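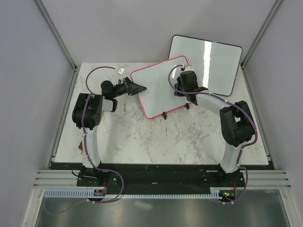 Bank Fishing Platform Inspection – Waweru Water, East Bank
11/22/24
By the Lirkero Angling Club bank team

Scope: fixed platforms and access path only. Boats and the Idero sluice are on a separate sheet.

1. Decking boards – PASS WITH COMMENT
No rot found with the probe. Two boards on the platform nearest the inlet flex underfoot. Refix with stainless screws before the platform is used for overnight sessions.

2. Non-slip mesh – FAIL
Mesh lifted at the front edge of the inlet platform. Staples pulled through. Trip hazard when netting fish. Platform closed until replaced.

3. Support posts – PASS
Checked at the waterline and at the bank. No movement under side load. Silt has built up since June but does not reach the crossbeams.

4. Overhead power lines – PASS WITH COMMENT
No-fishing zone extends 100 feet each side of the line. Signs present and legible. The south sign is partly covered by willow growth – cut back. Rods and pole sections to be broken down before walking through.

5. Throw lines and life ring – PASS WITH COMMENT
Ring sound, housing intact. Throw line at the Jorkard gate was tangled; repacked and tested by throwing. Cord shows some fading. Recheck at next inspection.

6. Access path – PASS
Gravel firm. Leaf fall heavy on the slope down to the landing. Rake weekly until the trees are bare.

7. Bivvy areas – PASS
Ground level, old pegs removed. One scorch mark in the grass from a stove. Stoves must stand on a flat base outside the bivvy, with the door open.

8. Discarded tackle – PASS WITH COMMENT
Line and one treble hook removed from the reeds. Line bin at the parking lot full; emptied.

Actions outstanding: items 1, 2 and 4. Item 2 takes priority.

Lirkero Angling Club – contact the bank team through the clubhouse | Back to top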